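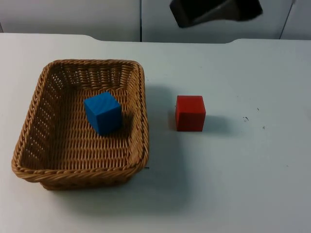 Fairweather Trousers and Jackets: Your Questions Answered

Thanks so much for stopping by! Nuala Tully and I (Hemi Wihongi) answer the mail here at Graline, and these are the things walkers write to us about most often. If yours isn't on the list, do drop us a line – we love hearing where you've been.

How do I wash my Fairweather jacket?

Close every zipper, turn the jacket inside out and run it on a cool, gentle cycle with a liquid soap made for waterproof clothing. Please skip the fabric softener, however nice it smells, as it leaves a coating that makes the outer fabric soak up rain. Rinse it twice if your machine lets you, then hang it somewhere airy.

Rain has stopped beading on the shoulders. Is it worn out?

Probably not! Pack straps rub the finish away there first. Wash the jacket, let it dry, and then use a spray-on treatment, going over the shoulders and cuffs a second time. Nuala does hers every September before the hills get properly wet, and she's still wearing one of our very early ones.

Can I use the trousers in snow?

For an ordinary winter walk, yes, with a warm base layer underneath. The fabric is rated to 15,000 mm on the seat and knees, but there are no built-in gaiters, so for deep drifts you'll want a pair of your own.

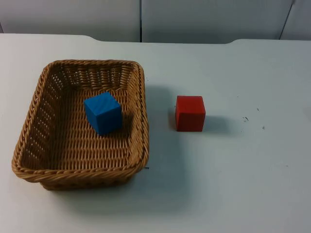

Which size should I order?

Go by your waist first and your leg second. The Bekness cut has a bit more room in the thigh, and plenty of our cyclists and bigger-legged hikers (me included) find it kinder on a long climb.

Do you do repairs?

We do, and gladly. Small tears and broken zippers are mended at our Gistby workshop. Just wash the item first, pop a note in the pocket with your name and what's wrong, and mark the damage with a safety pin or a bit of bright thread.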